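Sourdough, Night Shifts and a Very Old Oven: Talking Bread with Deisy Guzmán

I got to Jarnden before the sun did, which is not like me at all. Deisy Guzmán had told me on the phone that if I wanted to see the good part I had to come at four in the morning, and I said sure, sounds great, and then spent the whole drive over wishing I had picked a different baker.

She had the back door propped open with a flour bucket and she handed me a coffee before I'd even said my name. So I forgave her pretty fast.

If you don't know Jarnden, it's the little bakery on the corner of Dlamini Street with the green awning and the line out front. Deisy has run it for 20 years. She does four kinds of bread, a seeded roll and a plum cake that only shows up in July, and when it's gone it's gone.

"People ask me for croissants," she said, scraping down the bench. "I tell them there's a lady two blocks over who makes beautiful croissants. Go see her! I buy mine there."

How it started

She didn't grow up baking. Her mother cooked everything on top of the stove and kept pots inside the oven, and Deisy was in her twenties before she turned one on for anything other than frozen pizza. Her first job was in the office of a tile company, doing invoices, and she was good at it.

"I liked the numbers. I still like the numbers. But I'd come home and I'd want to make something I could pick up, you know? So I got a book out of the library and I made a loaf, and it was terrible. It was like a doorstop. My husband ate the whole thing with soup and said it was fine, and I thought, well, now I have to make another one so this poor man gets some real bread."

She kept at it on weekends. Then she started bringing loaves in to work, and then people at work started leaving money on her desk (she says she never asked for it, and I believe her, though she did buy a cash box). When the old shoe repair place on the corner came up for rent she went to look at it on her lunch break and signed for it the same week.

"I didn't tell my mother for a month," she said. "She thought I was still doing invoices."

The starter has a name

It's called Pidia. I asked why and she shrugged. Her niece named it when she was three, and no one has ever gotten an explanation out of her. Pidia lives in a white tub on the second shelf, gets fed twice a day, and has been to the beach once, in a cooler, during a power outage.

I asked if the age of a starter really makes a difference to the taste, since I've read both things online. She laughed at me a little.

"Mine is 20 years old and yours could be 2 weeks old, and if you feed yours right and I don't feed mine, you'll have better bread than me. It's flour and water. People get very romantic. What I'd tell somebody at home is to smell it every day. You learn what it smells like when it's hungry and what it smells like when it's ready, and after that you can throw the chart away."

I wrote that down and underlined it. My own starter had been in the back of the fridge since spring, and I was feeling kind of guilty about it.

We talked about flour for a long time, longer than I can fit in. The short version is that she mixes a strong white with a bit of whole rye, she adds the salt late, and she thinks most home bakers are scared of water. Her dough was so loose when she tipped it out that I took a step back. She folded it over itself with wet hands, left, right, top, bottom, and by the third round it sat up like a pillow.
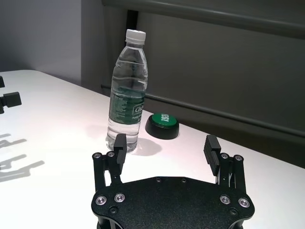

The oven, and what she'd change

The oven is a deck oven, a Fluson, and it was secondhand when she got it. It came in through the front window because it wouldn't fit through the door, and the glass had to be taken out and put back in. She has the bill from the glass people pinned up over the sink. It was 924 dollars, and she says it's the best money she ever cried over.

It runs hot on the left side, so she loads the rye there and turns everything else halfway. There's no thermometer she trusts. She opens the door, puts her hand in for a second and nods, and I do not recommend trying this at home.

"A man came to sell me a new one with a screen," she told me. "Very nice man. I gave him a roll. I said, call me when this one dies, and he still calls, every year, to ask how it's feeling."

I asked what she'd do differently if she was starting over, and she thought about it through a whole tray of rolls.

"I'd close one more day a week from the beginning. I was so scared that people would forget about us. They don't forget, they just buy two loaves the day before. And I'd have bought better shoes. My knees would like me to say that in the article, so put that in."

Done, knees.

By seven the first people were at the door and she had stopped talking to me completely, mid-story, to go ask a man in a raincoat how his daughter's driving test went. She failed, by the way. Parallel parking. Deisy gave him a seeded roll to take home to her.

I left with a loaf under each arm, still too warm to cut - she made me promise to wait an hour. I lasted until the second stoplight and tore the end off with my hands, and I've been feeding my starter every morning since.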